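4.2 Beverage service

The second group of tasks came from counter service. We chose it because operators tend to name it first when asked what they would like a machine to take over, and because the work is short, repetitive and easy to time. It also sits between the two settings treated elsewhere in this paper. The equipment is commercial, but the chore itself is close to one that people do in a kitchen: pick up a cup, put it where the liquid comes out, wait, stop, and hand it over without spilling.

The trials were run on a dispensing counter provided by Graltgate. Carrasco set up the station and Evangelista ran the sessions. The counter was not changed for the robot. The tray height, the position of the nozzle and the clearance under it were left as the supplier had installed them. We used clear plastic cups throughout because they are what most small venues stock, and because they are hard for a machine to handle. They deform under light pressure, they reflect the tray beneath them, and depth sensing often reads straight through the wall.

Each trial was divided into five stages: reach, grasp, placement, fill and handover. A trial was scored as complete only if all five stages were finished with no human contact with the cup or the robot. Partial completions were logged by stage. In total 577 trials were recorded with the Tramon controller, under three lighting conditions. Sessions were stopped when the station needed cleaning, and trials interrupted for that reason were left out of the count.

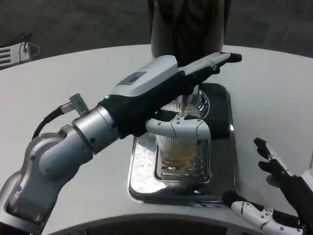 Figure 3. Robotic hand at the dispensing station, with the cup on the drip tray under the nozzle.

Placement was the stage that limited overall performance. The arm reached the tray reliably, but small errors in the pose of the cup carried over into the fill. A cup that leaned slightly in the grip would still sit under the nozzle, and the controller would treat the placement as good. The lean mattered later, when the weight of the liquid shifted and the cup turned against the fingers. A person corrects for this without thinking about it. The Tramon controller had no measure of cup angle once the hand had closed, so it could not.

Grip force was the second difficulty. A force that holds an empty cup securely will dent it, and a force that leaves the shape alone is too weak for a full one. We used a schedule in which the grip tightened in steps as the fill went on. This reduced dropped cups but did not remove dents, and dented cups were sometimes released at an angle during handover. Evangelista also tested a version in which the hand let go during the fill and took hold again afterward. It was gentler on the cup, but it added around 3 seconds to each trial and brought in a second grasp that could fail.

Foam was treated as a separate problem. With still liquids, the fill could be stopped by time alone. With beer, the level seen by the camera rose and fell as the foam settled, and a fixed pour time gave uneven results from one cup to the next. Tilting the cup early in the pour and straightening it later is the usual answer among bar staff. We attempted this on a small number of trials, reported separately in the appendix. The motion is within the range of the arm, but the space under the nozzle left little room for it, and contact between rim and nozzle was common.

We do not take these results as a case against automation of this kind of work. Fixed machines that fill cups are already dependable, and a venue that wants only that step automated has no need of a hand. The question for a general-purpose robot is whether it can use the counter that is already there, and at present it can do so slowly and with a person nearby. The same pattern appears in the dishwashing and shelf-stocking tasks - the main motion is learned early, and most of the remaining effort goes into small corrections around it.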